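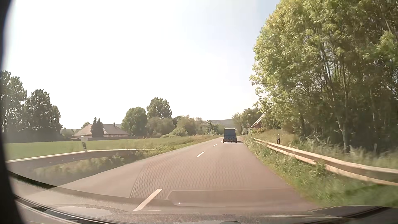
Two lanes, grass right up to the asphalt, and somebody tall up ahead.

Stestis Travel Mug, 12 oz
Stock no. 3286

Hi, Muthoni Mwakyusa here! I run the little shop at Wakden and I write all these pages myself, so if something sounds off, blame me and send a note. The Stestis is the mug I've been carrying on my own delivery runs since last December, and I like it enough that I stopped stocking the other two.

First thing to know is that it's skinny at the bottom. I've had so many mugs that look great on the shelf and then sit on top of the cup holder like a hat. The Stestis drops right in (I've tried it in my wagon and in my sister's ancient hatchback) and the rubber ring around the base keeps it from rattling.

The lid is a quarter turn and it clicks. If you don't hear the click, turn it again, please, I've ruined a good pair of pants that way. The sip hole has a slider you can work with your thumb, and the whole lid comes apart into three pieces for washing.

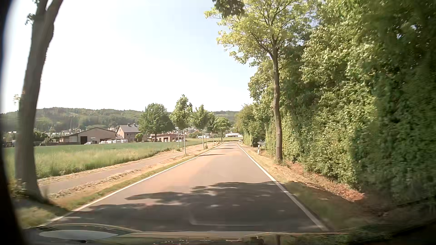 Coffee stays properly hot in it for me for more than 3 hours, and then it's warm until lunch. Iced tea does better than that. I wouldn't put soup in it, the slider gets gunky and you'll be at it with a toothpick.

Colors are oatmeal, dark green and a brick red that's a bit browner in person than on my screen. The finish is a powder coat, so it's grippy even with gloves on. Mine has picked up a couple of scuffs near the base and I don't mind them a bit.

The body is stainless steel inside and out. Hand wash the body, top rack is fine for the lid. No microwave! 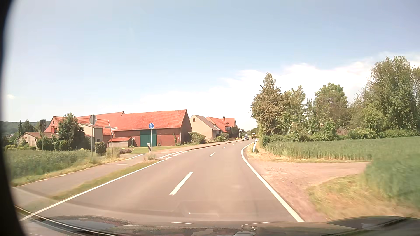
People keep asking if the old Tindall lids fit. They don't, sorry, the thread is different. Spare Stestis lids and gaskets are on their own page, and I keep the gaskets in packs of 8 for anyone who loses them down the sink as often as I do.

Orders go out from our Eltlow storeroom, usually the next morning. If you're local you can pick up at the counter instead and skip the postage, just choose that at checkout and wait for my email before you come over.

Returns are fine if it hasn't been used. If the lid leaks, tell me and I'll swap it, used or not.

Page updated Oct 30, 2024. Brick red is low right now, more on the way.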